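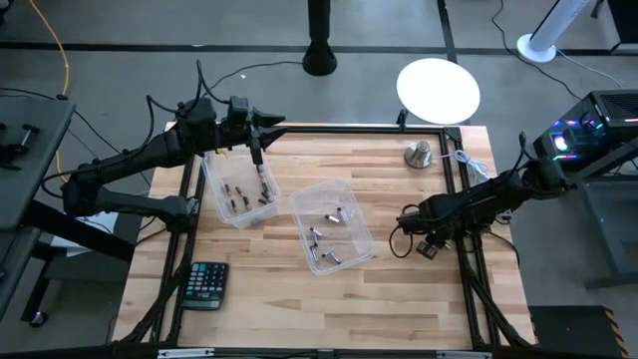

Wustdale Makers Help
Boards > Arms and grippers > Training data

Sorting small cylinders between two clear bins: how should I split my demos?

Posted by ekthorpe_bench, 29th August
Tags: two arms, demonstrations, clear bins, data cleanup

I have a two-arm table and I'm recording demonstrations for a sorting task. There are two clear plastic bins. The operator drives the arms, picks a small cylindrical item out of one bin and drops it in the other. I want the trained policy to move one kind of item and leave the other kind alone.

So far I have 548 episodes. Training on all of them gives me a policy that reaches well and closes the gripper well, but it often goes to the wrong bin first, waits over it, and then crosses to the other one. In 18 test runs it did this more often than not.

Things I already tried:
Trained longer. No change that I could see.
Dropped the shortest episodes. Slightly worse.
Turned the overhead view off and used only the wrist views. Much worse.

Most of the episodes start with the bins in nearly the same place. I did have the operators turn the bins a little between takes, but they never swapped left and right. The low side view of the bins looks like this:

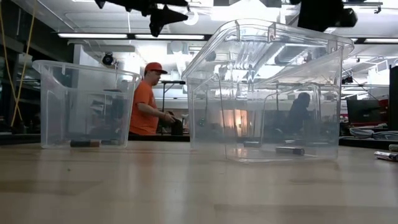
Side view at table height, both bins with the gripper fingers above.

My questions are whether I should throw out what I have and start over, and whether the clear walls are a problem for this view. I can't easily change the bins. All of the later recordings depend on them.

11 replies hidden by your filter. Showing top rated.

briggs_lane
Marked helpful by the poster

Don't throw them out. The wait over the wrong bin sounds like it comes from your operators. Watch a few dozen episodes at double speed and look at the first two seconds. If the operator parks over one bin while deciding what to pick, the policy learns to park there too. It has no way of knowing that the person was thinking.

What I would do, in order:

Trim the start of every episode to the point where the arm commits to a pick. You can do most of this with a speed threshold and check the rest by eye.

Record 200 new episodes with the bins swapped. Decide the target before you press record, so there is no pause at the start. Keep turning the bins a bit as you do now.

Mix the new set with the trimmed old set and sample them evenly. If you just pour them together, the old layout will win on numbers.

Keep a separate test layout that never goes into training. Tape the corners for it so you can set it up the same way each time.

On the clear walls, I would keep the side view but not count on it. In your picture the room shows through the plastic, and the lights reflect off the rim of the right bin. A person walking past behind the bins changes a lot of pixels that have nothing to do with the task. A plain board standing behind the table would fix most of that. Put it up for the new recordings and for testing both, or you will have made a new problem.

lellis_user4

We had clear tubs too. Changed to gray ones and it was fine. Get gray ones.

rail_and_clamp

I agree with trimming, but be careful with a plain speed threshold. On a two-arm setup one arm is often still while the other one works, so check both arms before you cut. I ran a script that looked at only the left arm and it chopped the real start off 470 episodes. I had kept the raw files, so it only cost me an evening.

Also write down the item and the target bin for each episode as you record. A text file is enough. If your labels say only "sort" you can't tell later which episodes were meant to go which way, and you can't balance them. For the ones you already have, the last gripper opening usually tells you which bin it was.

I would hold off on the board until you have tried the trimming. Change one thing, run the same test, then change the next.

ekthorpe_bench
Original poster

Thanks. I looked through some of the old episodes and the pause is there in many of them, mostly from one operator. I'll trim first with both arms checked, then record the swapped set in September. The gray tubs are out for the reason I gave above.

Thread is open. Log in to reply.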